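Last updated Wed 8 April by Lejla Ivanov. Covers the tracking fault in the outdoor Hurkar recordings and the arm stop that followed it. If your question isn't answered here, write to Lejla or Indrek Juška.

# Outdoor recordings and the tracking fault: FAQ

## What went wrong?

The position track in part of the outdoor set has jumps in it. The video is fine and the finger opening is fine, but the path of the gripper moves sideways or downward by a few centimeters between one video frame and the next, when the hand holding it did no such thing. We trained on those paths without catching it. The policy that came out of that training drove the arm's fingers into a tabletop at the Contreras bench and tripped the force stop.

## Was anyone hurt?

No. Bakari Mfaume was at the bench with the enable switch in his hand and was outside the marked area. The force stop worked as set. One finger mount cracked and has been replaced, and the table has a scratch.

## Which recordings are affected?

The outdoor set has 1000 recordings. We have flagged 200 as bad. All of them are from the glass-topped tables on the Plaseck terrace. The other 800 passed the check described further down and are back on the share.

Indoor recordings use the same grippers and the same software. We ran the same check on them and found no jumps.

## What causes the jumps?

The tracker picks out fixed points in the camera view and works out the gripper's motion from them. A glossy glass tabletop reflects trees and sky. Those reflected points are sharp enough to be picked, but they don't sit where the tracker thinks they sit. When the gripper is low over the glass, too many of the points it picks are reflections, and the solution slides until it finds the real ones again. Then it snaps back.

Grass and leaves moving in the wind make it worse. On still days the same table gives fewer jumps.

## What does the task look like?

A person holds the gripper, reaches for a plastic bottle on the table, closes on it, lifts it and sets it down. The fingers carry the magenta ribbed pads.
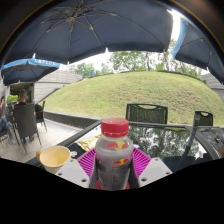
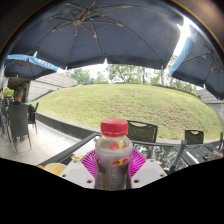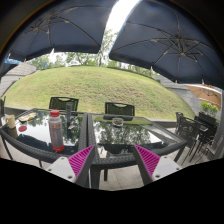
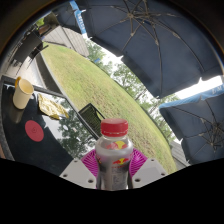 *Bottle task at the outdoor tables. The bottle is between the fingers in the first, second and fourth pictures; in the third the gripper is open.*

## Why wasn't this caught sooner?

Two reasons. The quality report listed the average tracking error per recording, and a short jump hardly changes the average. The report said "pass" for most of the bad ones.

Also, the person who reviews recordings watches the video. Nothing in the video looks wrong. You have to plot the path to see it, and we only plotted a small sample, mostly from indoors. That was my decision and it has been changed — see the next answer.

## How do you check for it now?

The check looks at the largest step between neighboring video frames, and compares it with the motion sensor in the handle. If the track says the gripper moved and the sensor says it didn't, the recording is flagged. Indrek wrote it and it is in the tools folder as `stepcheck`. It runs on upload, so you don't have to start it yourself.

Before switching it on we plotted 100 outdoor recordings by hand and compared. The check flagged every one that we had marked bad. It also flagged two that we thought were okay, and we left those out anyway.

## Can the bad recordings be repaired?

Some of them, maybe. Marisol Quezada is trying to recompute the paths with the tabletop masked out. It works when there is enough of the paving, the chairs and the lawn edge in view. It doesn't work well when the gripper is very low and the glass fills most of the usable picture.

Please don't smooth the paths yourself. A smoothed jump is harder to find and still puts the fingers in the wrong place.

## I trained on the old set. What should I do?

1. Stop running that policy on any arm, including the small one at Skundden.
2. Check your file list against `flagged_outdoor.txt` on the share.
3. If there is any overlap, retrain from the current set. Fine-tuning on top of the old weights is not enough.
4. Tell Bakari which arm it ran on and whether you saw any stops.

If you only trained on indoor recordings you don't need to do anything.

## Has the arm setup changed?

Yes. The height limit over the table used to be set in software by whoever ran the test, and on the day of the stop it had been left at the value from an earlier bench. It is now stored with the bench and loads when the arm starts. The arm will refuse to move if no limit is loaded.

The force stop threshold is lower than it was. You may get a stop when the fingers touch a full bottle hard. If that happens, log it and restart. Don't raise the threshold without asking Bakari.

## Can we still record outdoors?

Yes, with these changes:

- Cover glass tops with the matte cloth from the kit. Tape the corners if there is wind.
- Clear things off the table first, lay the cloth, then put them back.
- Start each recording with the gripper held at chest height for a few seconds.
- If the light on the handle turns amber during a reach, finish the motion and record it again. Keep both files.

Shade from patio umbrellas doesn't solve the problem. The glass still reflects what is past the edge of the canopy.

## Does the clear bottle matter?

Not for this fault. We suspected it at first, because nearly all the bad recordings had one. But that is simply what most of the terrace recordings used. Abundio Ayala repeated the task with a clear bottle on the cloth and got clean paths.

Clear bottles do cause a different problem, where the policy misjudges how far down the fingers should go. That has its own page.

## When will the replacement recordings be ready?

Abundio has the terrace booked in May. We will record enough to replace the flagged ones, all on the matte cloth, and a smaller number on bare glass so that Marisol has something to test the masking on. The bare glass recordings will be kept in a separate folder and should not be used for training.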